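机器人实训设备采购与预算编制
课程讲义 第三讲:桌面抓取工作站的配置与申报
主讲:Honeylyn Pangilinan 审订:Reynaldo Dumlao
修订日期:2025年1月18日

一、本讲内容

前两讲已说明设备需求调研的步骤和技术参数的写法。本讲以桌面抓取工作站为对象,讨论采购清单的构成、预算科目的划分以及申报材料的编写。学员应在课前通读Stillcombe实训中心的申报书样本,并携带本单位现行的采购管理办法。

本讲所称桌面抓取工作站,指由一台机械臂、末端夹爪、腕部相机、工作台面及配套练习物品组成的教学单元。整机报价通常只覆盖机械臂本体和控制器,其余各项须由申报单位逐项列出。往年退回的申报书中,多数问题出在这一部分。

二、先定任务,后定型号

编制清单应当从任务出发。申报单位须先写明学员在工作站上完成哪些操作,再据此推定夹爪行程、负载、相机视野和台面尺寸。以拾取与收纳类任务为例,练习物品为日常用品,目标容器为编织篮,夹爪须能在篮沿附近作业。容器的壁高、开口和边缘厚度直接影响手指长度的选择,应在技术要求中写明。

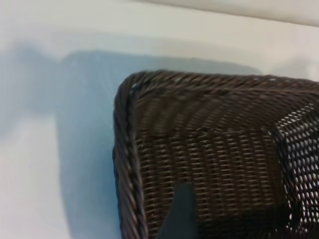
图3-1 腕部相机视角:编织篮篮沿与夹爪手指

编织类容器表面纹理细密,部分区域带有孔隙,对视觉识别的要求高于平整的塑料盒。若课程计划包含此类容器,相机分辨率和近距离成像能力应单列指标,不宜笼统写作“满足教学需要”。评审专家Consolacion Dizon在历次评审意见中多次指出,含义不清的指标在验收阶段无法核对,供需双方容易产生争议。

三、预算科目的划分

建议将全部支出归入下列科目:

(一)主机类。机械臂本体、控制器、急停装置及安装底座。
(二)末端与感知类。夹爪、可更换手指、腕部相机及线缆。
(三)台面与环境类。工作台、照明、防护围挡。
(四)练习物品类。容器、仿真果蔬、餐具等低值物品。
(五)服务类。安装调试、师资培训、延保与年度校准。

第四类单价低,往往不被重视,但品种须与任务书一一对应。Ernton校区上一轮申报每站按62件配置练习物品,并按低值易耗品管理,未列入固定资产。各单位可参照此口径,具体件数由课程组确定。

第二类中的可更换手指属于磨损件,申报时应按每站3副备用计算。夹爪与手指如由不同供应商提供,须在合同附件中注明接口形式和责任划分。
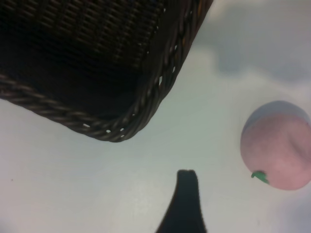
练习物品的采购还应注意颜色和形状的搭配。同一套物品中宜包含圆形、扁平和不规则形状,颜色与台面要有明显差别,以便学员在初级阶段专注于抓取动作。仿真果蔬应选用尺寸一致的批次,补购时须核对原批次规格。食品类实物不得列入设备经费。

四、台面与照明

台面宜选用浅色、哑光、无花纹的材料。高光台面会产生反射,影响相机成像;带有木纹或印花的台面会增加识别难度,仅适用于高级课程。照明应在安装前实测,测点不少于5处,并记录机械臂在不同姿态下投在台面上的阴影。阴影范围较大的工作站,可增设侧向灯具,其费用列入第三类。

日常清洁费用不得在设备经费中列支,应由实训室运行经费承担。清洁用品、更换频次和责任人须写入运行管理方案,作为申报书附件提交。 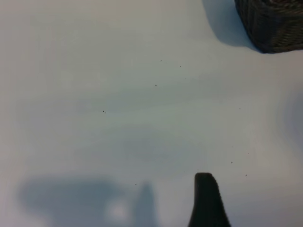

工作台的尺寸以机械臂有效工作半径为准,容器与物品之间须留出足够的空白区域。台面过小会使夹爪在容器边缘频繁受限,过大则占用实训室面积,增加围挡费用。申报书中应附平面布置图,标明机械臂底座、容器区、物品区和操作员站位。

五、报价比选

同一设备须取得不少于3家供应商的书面报价。课堂练习使用Misex与Szabo两份模拟报价单,学员须完成以下工作:

1. 核对两份报价单的供货范围,列出缺项。
2. 将缺项按第三节所列科目补入,形成可比总价。
3. 比较质保起算日期、响应时限和备件供应年限。
4. 写出400字以内的比选说明,给出推荐意见及理由。

第三家报价由学员自行询价取得,可采用本单位原有供应商的报价。

六、付款与验收

付款宜分阶段进行,并与验收节点挂钩。到货验收核对数量和外观,安装验收核对通电、急停和通讯,教学验收以任务书规定的操作为准。教学验收须由任课教师到场,不得由供应商单方出具结果。验收记录应附腕部相机的现场图像,图像与任务编号对应存档。

Kwame Odoi编写的《验收记录表填写说明》已随讲义发放,填写中遇有疑问,请先查阅该说明第二部分。

七、作业与提交

学员以本单位一间实训室为对象,编制一份完整的工作站采购预算,内容包括任务说明、分类清单、平面布置图和比选说明。作业统一提交至课程秘书Mylene Tiongson处,纸质版与电子版各一份,封面注明单位名称和学员编号。逾期提交的,须附所在单位的书面说明。

下一讲内容为设备全周期费用的测算,请学员提前收集本单位近年的维修和校准支出记录。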